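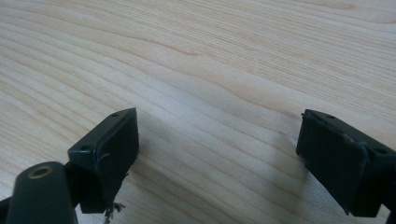
Frequently asked questions

Thanks for stopping by! I get a lot of emails about caring for wooden tables and worktops, and I love every one of them, but the same questions do come round again. If yours isn't answered here, drop me a line through the contact page. Huiling Deng

What finish should I use on a pine table?

For a table that gets eaten at every day, I'd go for a hardwax oil. It soaks in, it keeps the feel of the wood, and you can patch one spot without redoing the whole top. Varnish is tougher against spills, but once it chips you're looking at a full sand. Both are good choices and I've lived happily with each!

How many coats?

Two thin coats for most tables. Thin really does mean thin — if you can see a puddle, wipe it back. People nearly always put too much on the first time (I certainly did, and my elbows stuck to it for a fortnight).

Can I sand a veneered top?

Very gently, by hand, with fine paper, and stop the moment the colour changes. Modern veneer can be thinner than a sheet of card. If you aren't sure whether yours is solid, look at the edge of the top: on solid wood the pattern carries on over the edge and down the end, while veneer usually has a strip or a join there.

My pine has gone orange. Can I get the pale colour back?

Often, yes! Pine darkens with daylight and old varnish yellows as well, so you may be seeing both at once. Strip or sand back to bare wood, then use an oil with a little white pigment in it. It won't stop the change for ever, but it slows it down nicely. Try it on the underside first.

Why does the grain make big loops on some boards and straight lines on others?

My favourite question. It depends on how the log was cut. Slice straight through and the growth rings meet the surface at a shallow angle, so you get those lovely wide arches. Cut towards the middle of the log and the rings show up as close, straight stripes. One plank can have a bit of both, and I'd always put the wild side up.

How do I get rid of a white ring from a mug?

Leave it a day or two, as some fade by themselves. If it's still there, rub a little plain oil along the grain with a soft cloth, let it sit overnight and wipe it off. Black rings are another matter and usually mean sanding.

What should I clean it with day to day?

A damp cloth and a drop of washing-up liquid, then a dry cloth straight after. Please keep scouring pads and bleach sprays well away.

How long before I can use the table again?

I leave mine overnight between coats and give it a full week before hot dishes go anywhere near it. Check your tin too, as they vary a lot. In May with the windows open things move along quickly; a cold garage in winter is much slower.

Do you run classes?

I do! The beginners' finishing class is at the Clevmont workshop and lasts 3 hours. You can bring a small piece of your own, up to the size of a bedside table, or work on one of our sample boards. We've had over 30 people through so far and the tea is good.

What should I do with oily rags?

Lay them flat outdoors to dry, or soak them in water and put them in a lidded metal tin. Never leave them screwed up in a bin. Drying oil gives off heat, and a crumpled rag can catch fire with no spark at all — please take this one seriously.

Can I send you pictures of my table?

Yes please, before and after if you have them. Tell me what finish is on it now, if you know, and where it stands in the house. I read everything, though replies can take a few days when classes are on.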